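Notes from the Automation Club: the second term at Trirville

The Automation Club at Trirville has now completed its second term, and several parents and former members have asked for an account of what the students are doing. I am one of the two staff supervisors, together with Mimoza Ristić, and the views given are my own and do not represent those of the college.

The club voted in August to give up line-following vehicles for the year and to take on a household task instead. The proposal came from Gumaro Pacheco, who argued that folding and putting away small items of cloth would teach the members more than another season on the track. I was doubtful at the time. Cloth has no fixed shape, and a program that deals well with one piece may be of no use when the same piece is dropped a second time. The members accepted this and voted for it anyway.

Most of the term's budget of $2000 went to the work area and to spare parts for the grippers. The students were asked to keep a written log of every trial, with the name of the operator, the item used and a short remark on the result. By the end of term the log held 162 entries. Some of the remarks are more useful than others, and Mimoza has since drawn up a sheet of standard terms so that "slipped" and "let go" are no longer used for the same event.

Striped cloth has been a favourite for practice. The stripes bend with each fold, which helps a student judge from a still picture how the material is lying. Plain dark items are much harder to read, and the patterned table cover has caused its own share of discussion. Zoltán Veres would like to replace it with a plain one. Edeltraud Brunner holds that homes are full of patterns and that the program should learn to cope. The cover remains for now.

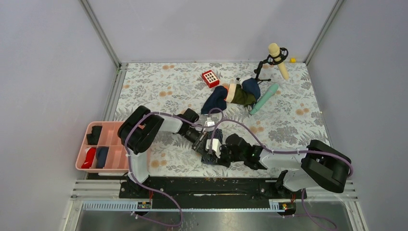
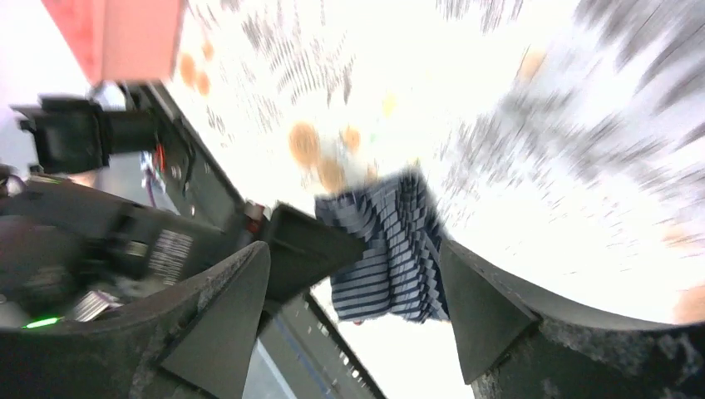 Work on the striped cloth, with the whole table in the first picture and a close view near the grippers in the second.

The division of labour has settled down. Two members work on each session's trials, and the others review the log or prepare the next set of items. Kiyoshi Ogura has taken charge of cable routing, a job that I had expected to rotate. He has written a page of instructions for it, and new members are required to read this before they move either arm.

There have been disagreements about speed. The students naturally wish to see a quick result, and a few of the early sessions were spent raising the pace of the arms before the grip was dependable. We have since agreed on a limit of 40 per cent of full speed for all cloth work — a rule that was not popular, but one that the members drafted themselves.

Next term the club will exchange visits with the group at Rurura, who have been working on sorting tasks and have kindly offered to share their notes. Students who wish to join should speak to Mimoza or to me before the end of the first week. No earlier experience is needed, though members are expected to attend regularly and to write up their own trials.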